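How to sort a small-parts drawer using open boxes

By Heike Fuchs

Every household I know has one drawer where the small things go. In our house it was the second drawer in the hall, and it held batteries, keys without a lock, rubber bands, picture hooks, a tape measure and the screws from a bed we sold before we moved to Gasham. When I needed a fuse last December, I took everything out, did not find the fuse, and put everything back. After this I decided to learn a proper method.

The way I do it now takes one evening. I have done it with my own drawer, with my sister's drawer in Partington and with the tool cupboard of our choir room, and the steps were the same each time.

What you need

A clear table or other flat surface, as plain as possible
One open box for sorting, without a lid
Small boxes or trays that fit inside the drawer
A soft cloth
Paper and a pencil
Masking tape for the labels
A bag for rubbish

I would not buy the small boxes before you begin. I did this the first time and bought a set of Rilura trays which were 125 mm deep, and my drawer is 115 mm inside. They now hold seeds in the shed.

Step 1. Measure the drawer

Pull the drawer out completely if it comes out. Measure the width, the depth from front to back, and the height on the inside. For the height, measure at the lowest point, for some drawers have a rail above them which takes a little space. Write the three numbers on your paper. Put the paper somewhere that is not the table, or it will be sorted together with the rest.

Step 2. Prepare the surface

Choose a surface with no pattern. On my kitchen tablecloth with the flowers I lost small brass screws twice. A plain light colour is best for dark things, and most small things in a drawer are dark or metallic. If your table has a strong grain or a pattern, lay a bed sheet over it and pull it flat.

Think also about the light. With one lamp behind you, your own arm makes a shadow exactly where you want to look. Move the lamp to the side opposite your working hand. If you are right-handed, the lamp stands left.

Step 3. Put the open box in its place

The box begins empty. It should stand flat, with the open side up, and near the hand that you do not use for picking. You pick with one hand and push the box a little closer with the other when it is necessary. I prefer a low box to a tall one, as I can see the bottom of it without standing up.
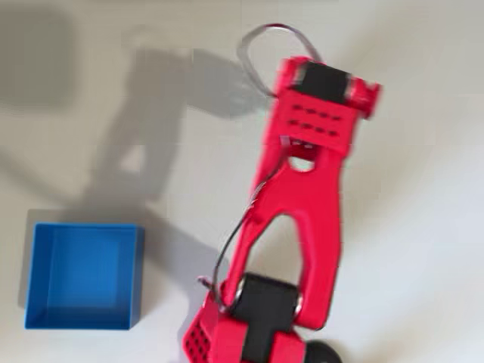

What size should the sorting box be?

Choose one that is a little larger than your two hands side by side. In a bigger box the small things slide into the corners and you start to throw instead of to place. If you have a lot of one kind, for example screws, it is better to empty the box twice than to use a larger one.

Step 4. Take one kind at a time

Tip the drawer out on the far side of the surface, slowly, and spread the pile with the flat of your hand until the things lie in one layer. Then choose one kind and collect only this kind. I begin with batteries, for they are heavy and easy to see. Everything else stays where it is, even if you find the thing you have been looking for since spring.

When all of one kind is in the box, look through it once. Take out what is broken or empty. Tip the good ones on to a sheet of paper, write the name of the kind on the edge of the paper, and put the sheet to the side. Now the box is free again for the next kind.

My usual order is this:

Batteries
Keys
Tape, string and rubber bands
Hooks and nails
Screws
Pens and pencils
Everything that remains

The screws always take the longest. A friend who worked at Lokow, the ironmonger on our street, told me they had more than 2,000 sorts of screw in the shop. At home, two groups are enough: for wood and for the rest.

Step 5. Decide about the remains

At the end there will be a small group of things with no name. A plastic foot, a spring, a cover from something. I give myself 20 minutes for these — set a kitchen timer — and go around the house with them in my hand. Some find their place. The foot in my drawer belonged to the bread board.

What has no place after this time goes into one envelope with the month written on it. If you have not opened the envelope in one year, you can let it go. Used batteries must not go in the household rubbish. Take them to the collection point at a shop or at the recycling centre, and cover the ends of the flat ones with tape first.

Step 6. Clean the drawer and put the small boxes in

Wipe the drawer with the cloth, first dry, then a little damp, and let it dry fully. Meanwhile look at your sheets of paper and see how much room each kind needs. Now you can choose the small boxes. Jam jar lids, the bottoms of tea packets and the trays from chocolates all work well. Compare each one with the height you wrote down in step 1.

Place them in the empty drawer before you fill them and open and close it once or twice. If they slide, put a small piece of folded cloth at the back. The things you need most often go in front. Heavy things go in front also, otherwise you must pull the drawer out too far to lift them.

Step 7. Label

Write on masking tape and stick it on the inside front edge of each small box, so that it can be read from above. I write in pencil, because the groups change. In the first weeks I had a label "hooks" and a label "nails", and after one Thursday of hanging pictures with my husband these were one group.

If something goes wrong

The drawer will not close: One box is standing on the edge of another. Take out the back row and begin again from the front.

You are tired in the middle: Fold each paper with its things inside like a parcel and put all the parcels in the drawer. The next evening you continue from there and nothing is mixed.

The same mess is back after a month: Probably one group is missing. Look at what is lying on top of the small boxes. In our drawer it was receipts, and now they have a box too.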